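Tags: International Affairs | Diplomacy | Statements

JURNICO QUESTIONS VALUE OF LATEST BORDER TALKS OFFER

2023-06-27 - Jurnico, the independent group that tracks ceasefire and border agreements, today urged the governments of Hevgate and Padden not to treat last week's offer of direct talks as a breakthrough. The offer, made by Hevgate's foreign minister, Horacio Zúñiga, would bring the two leaders to one table for the first time since the Lobo crossing was closed.

Jurnico has read the four-page letter that carried the offer. It contains no date, no agenda and no promise to pull back troops before a meeting. It does contain the word "friendship" in every section.

"We have been asked all week whether this is good news," said Albertina Cardoso, director of Jurnico. "It's a letter. We would like to see a truck go through Lobo first."

The group's records show 11 earlier offers of talks between the two sides. Three led to a meeting of any kind, and one of those broke up before lunch over the seating plan. A hotline agreed at the last meeting was answered for six weeks. Hevgate says the line is still open. Padden says it rings.

Padden's government has neither accepted nor refused. Its foreign ministry said it would study the letter "in a positive spirit," which is the same phrase it used for the two offers before this one.

Jurnico also has doubts about the troop figures handed to reporters with the letter. Hevgate claims it has already moved 800 soldiers away from the border as a sign of good faith. Inês Baptista, who runs the group's monitoring work, said her staff could confirm 426.

"The rest may have moved. They may have moved back, too," Baptista said. "We asked for unit names and got a brochure about the summer festival."

The brochure is part of a wider effort. Hevgate has sent a choir, a youth soccer team and a traveling trade exhibit across the region this year, all of them well received. Jurnico has no complaint about the choir. Its concern is that warm press coverage is being counted as progress while 2,254 families remain split by the closed crossing, with no visiting scheme in place and no office on either side taking their names.

The trade exhibit was on view in Padden's capital when the letter arrived, and officials from both governments toured it.

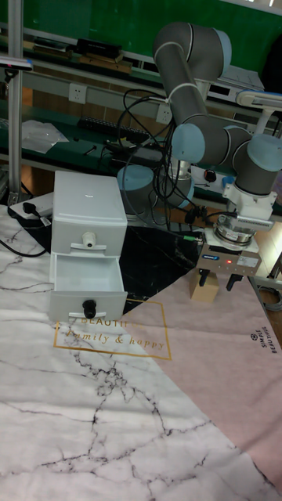
A robot arm with a two-finger gripper and a small wooden block.

Not everyone shares the group's caution. Horácio Seixas, a former envoy to Padden who now advises its parliament, called the offer "thin but worth a reply" and said a refusal would hand Hevgate an easy win with its allies. Jurnico agrees that Padden should reply. It wants the reply to ask for three things in writing: a date, a list of units withdrawn, and a first day for family visits at Lobo.

The group will publish its own count of troop positions in October, whether or not a meeting has been set by then - and it notes that the last two joint reports promised by the governments have yet to appear.

Press contact: Noemi Santoro, Jurnico media desk. Copies of the group's notes on all earlier offers are available on request.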